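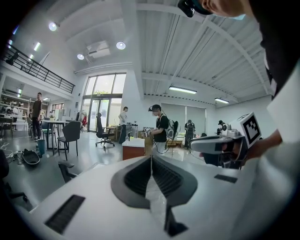 Why White Plastic Does Not Stay White

A warehouse supervisor opens a carton of replacement panels and holds one against the appliance it is meant to fit. The part number is right and the dimensions are right. The panel on the appliance is the color of weak tea, and the new one is the color of paper. Both came out of the same mold, from the same resin grade, with the same pigment load.

Gruvon, which molds housings and trim for kitchen and laundry equipment, logs this complaint under a single code: "shade mismatch, aged." It is one of the oldest codes in the company's returns system. Bijan Safavi, who runs the color lab there, says the code is misleading because it covers at least four different chemical events, and the remedy for one can make another worse.

"People send me a photo and ask what went wrong," Safavi says. "I need to know the resin, the stabilizer package, where the part sat, and what the room was heated with. The photo comes last."

What yellow means

A surface looks yellow when it absorbs more of the blue end of visible light than the rest. The human eye is good at detecting this in near-whites. A shift too small to notice in a green or gray panel is obvious in a white one, particularly when a fresh sample is placed beside it.

In the lab the effect is measured with a spectrophotometer and reported as a yellowness index, a number calculated from the reflected light. The index is convenient and loses a good deal of information. Two panels can score the same and look different, one leaning toward green and the other toward brown. For this reason Gruvon keeps the full reflectance curve for every retained sample and uses the index only for sorting.

White plastic is rarely white by nature. Most resins used for housings are off-white or cream before coloring. Titanium dioxide is added to scatter light and hide the base color, and a very small quantity of blue or violet toner is often added to cancel the remaining yellow. Some formulations include an optical brightener, which absorbs ultraviolet light and re-emits it as blue. Brighteners have a limited life under light. When one fades, the part looks as though it has yellowed, although the resin may be in the same condition as the day it was molded.

The rubber in the mix

The most familiar case involves ABS, the resin used for much of the housing market. ABS is a blend of a hard, glassy phase and small particles of polybutadiene rubber. The rubber gives the material its toughness. It also contains carbon-carbon double bonds, and those are where oxygen attacks first.

Ultraviolet light starts the reaction and heat speeds it up. Radicals form in the rubber, react with oxygen, and produce peroxides that break down into further radicals. The products include groups that absorb blue light. The damage is concentrated near the surface, where both light and oxygen are plentiful, and a cross section through an old panel usually shows a thin colored skin over material that is close to its original shade.

The skin is also brittle. A panel that has yellowed badly can crack from the surface inward under a load it would once have absorbed, and so Safavi treats color as a mechanical warning as well as a cosmetic one. The correlation is loose. He has tested strongly colored parts that kept most of their impact strength, and a few pale ones that did not.

Titanium dioxide complicates matters. The pigment absorbs ultraviolet light and so protects the resin beneath it, but uncoated grades can also catalyze oxidation at the particle surface. Pigment makers apply a thin layer of alumina or silica to suppress this. A cheap grade with poor coating may give the same white on day one as a good grade and a different result a year later.

Yellowing in the dark

The second case confuses buyers more than any other. Parts stored in sealed cartons, away from all light, come out yellow. In many of these complaints the cause is the antioxidant.

Hindered phenols are added to resins to protect them during molding, when the melt is hot enough to oxidize quickly. They work by sacrificing themselves, and some of their reaction products are colored. Oxides of nitrogen in the air can drive the same change at room temperature. The usual source is exhaust from fuel-burning forklifts or unvented gas heaters, and the trade name for the effect is gas fading or gas yellowing, depending on which industry is speaking.

Lingyun Pan manages finished goods for Stirnik, a distributor of appliance spares. In January her team moved a block of white door trims away from a loading bay used by propane forklifts. They had found that cartons on the bay side of the rack were returned far more often than cartons on the wall side.

"We had spent a year blaming the molder," Pan says. "Then Hongjun Hou drew the returns on a floor plan and the pattern followed the truck route."

Hou, an inventory analyst, had no background in polymers and was looking for a handling fault. The follow-up test was simple. Hsu, an independent materials laboratory, placed trims in a chamber with a controlled concentration of nitrogen dioxide and compared them with trims held in clean air. The exposed parts yellowed. When the same parts were then set under a daylight lamp, much of the color went away again.

That reversal is a useful diagnostic. Phenolic yellowing often bleaches under light, while rubber oxidation generally does not go back to the starting shade by itself. A technician with one suspect part, a window, and some patience can learn a good deal before sending anything out for analysis.

Testing ahead of time

Nobody can wait a decade to approve a resin. The standard substitute is a xenon arc chamber, which uses a filtered lamp to imitate sunlight, often behind window glass, with control of temperature and humidity. Zixuan Zou, who runs the weathering section at Hsu, works with a default indoor program of 300 hours, with readings at fixed intervals.

She is cautious about what the number means. Customers want a conversion from chamber hours to years of use, and she declines to print one on the report. A panel beside a south-facing window and a panel in an interior corridor differ so much in exposure that a single factor would be wrong for both of them. Raising the lamp intensity can also change the chemistry. At high dose rates, oxygen may not diffuse into the plastic fast enough to keep up, and the chamber then underestimates the depth of damage.

Her preferred use of the chamber is ranking. Candidate formulations go in together with a control whose service history is known, and the output is an order. Each formulation is run as a set of 6 plaques, cut from the same molded sheet, with one held back in a dark, ventilated cabinet.

The dark cabinet was added after an expensive lesson. A stabilizer blend sold under the name Atance had ranked first in the lamp test for a customer making wall switches. The retained plaques, kept in a drawer, had yellowed more than the plaques under the lamp. The blend contained a phenolic that bleached as quickly as it discolored, so the exposure test had hidden the fault it would show in a warehouse.

What stabilizers can do

There are two main tools against light. Ultraviolet absorbers take in the damaging wavelengths and release the energy as heat. They obey the same rule as any filter – protection increases with depth – and so do least at the outer surface. Hindered amine light stabilizers act on the radicals themselves and are partly regenerated as they work, which gives them a long service life at low concentration. The two are commonly used together.

Both add cost, and both can interact with other ingredients. Hindered amines are basic and can be disabled by acids released from certain flame retardants. Bromine-based flame retardants have a separate reputation for promoting yellowing under light, although the effect depends on the compound and the resin, and blaming bromine for every discolored case is not supported by the test record.

The alternative is to change the resin. ASA replaces the polybutadiene in ABS with an acrylic rubber that lacks the vulnerable double bonds, and it holds its color outdoors far better. It costs more. Polypropylene avoids the rubber problem in unmodified grades but needs its own stabilizers and gives a softer surface that marks easily. Polycarbonate yellows by a different path, through rearrangement of its aromatic groups, and is usually protected by a coating or a filtered outer layer.

Bleaching it back

Collectors and repair shops have long used hydrogen peroxide under ultraviolet light to whiten old housings. The process removes visible color from the surface skin. It does not restore the rubber, and the color may return, sometimes in storage. Uneven application leaves pale streaks that are harder to correct than the original tint.

Elfriede Mayrhofer, a conservator of industrial design, will treat a plastic object only when the color change prevents it from being understood, such as a two-tone casing whose tones have merged. Her records for one desk radio run to 10 pages. She keeps one untreated area on every object, normally inside the battery door, and measures it each year alongside the treated surface.

"The owner sees white and considers the job done," she says. "I see a surface that has been oxidized twice."

For current production, Safavi's advice to buyers is narrower. Specify the exposure, including the storage. Ask for dark-aging data as well as lamp data. Keep a reference plaque from the first approved batch, wrapped in foil in a clean cabinet, and replace the spare panels in pairs where the old and new will sit side by side. Gruvon now supplies some door trims only in sets of 2, and the shade complaints on those lines have moved to the hinges.

Related articles
Choosing a Light Booth for Incoming Inspection
Regrind Limits in Visible Parts
Forklift Exhaust and Stored Goods: A Site Checklist
Gloss Readings on Textured Surfaces

Contact the editors | Subscriptions | Copyright, all rights reserved | Back to top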